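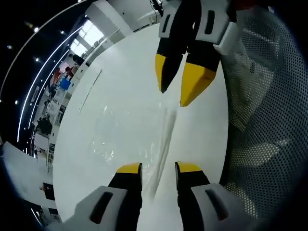

Hadgu Handgreifer-Set: erste Eindrücke nach 19 Tagen

21. Mai 2022

So, endlich mal Zeit zum Tippen. Das Set von Hadgu liegt seit 19 Tagen bei uns und ich hab versprochen, was dazu zu schreiben. Wird kein richtiger Test, eher Notizen.

Kurz zum Paket: zwei Handgreifer mit je zwei Fingern, Kameras, Kabel, Software-Zugang für ein Jahr. 459 Euro beim Händler in Zakville, Versand extra (ärgerlich, steht erst ganz am Ende im Warenkorb). Gelbe Fingerspitzen, schwarze Finger, weiße Halter. Optisch kein Schönheitspreis, mir wurscht.

Was ich damit mache: Folie. Durchsichtig, zerknittert, auf weißem Tisch. Fieser geht es fast nicht – man sieht eigentlich nur die Glanzlichter auf den Knicken. Wer Würfel stapeln will, kommt mit jedem Set klar. Bei Folie trennt sich das dann.

Spitzen: gut. Mit dem alten Rallum hab ich dünnes Zeug ständig nur vor mir hergeschoben, hier kriege ich eine Falte meistens beim ersten oder zweiten Versuch zu fassen. Flach aufliegende Kante dagegen – vergiss es. Da muss man erst irgendwo eine Welle reinschieben und dann zupacken. Geht mit etwas Übung, kostet aber Zeit.

Handgewicht okay. Nach einer Stunde merkt man's im Daumen. Der Abzug dürfte leichter gehen, da hat jemand eine zu starke Feder verbaut. Gibt wohl eine weichere als Ersatzteil, 7 Euro, hab ich bestellt, noch nicht da.

Kamera: sehr weiter Winkel, man hat den ganzen Tisch drauf und den halben Raum gleich mit. Für die Auswertung gut, beide Greifer sind drauf, auch wenn sie sich gegenüberstehen. Bei hellem Licht und Folie spiegelt es halt. Belichtung lässt sich von Hand festsetzen, die Option steckt aber im dritten Untermenü und heisst komisch.

Software (Cloltia) ist die Schwachstelle. In 5 von 19 Durchgängen war die Zeitspur vom zweiten Greifer verschoben, musste ich händisch nachziehen. Support hat geantwortet, freundlich, Update kommt im August. Bis dahin: vor jeder Aufname beide Greifer einmal zu und wieder auf, dann hat man wenigstens einen Punkt zum Ausrichten.

Anleitung nur auf Englisch, Seite 7 doppelt, dafür fehlt die mit der Kalibrierung. Gibts als PDF auf der Webseite.

Kaufen? Wer mit weichem oder dünnem Material arbeitet: ja, würd ich wieder nehmen. Für reine Klötzchensachen ist es zu teuer, da reicht das Rallum gebraucht locker aus.

Nächstes Mal dann Stoff und dünne Beutel, und die neue Feder, falls sie bis dahin im Briefkasten liegt.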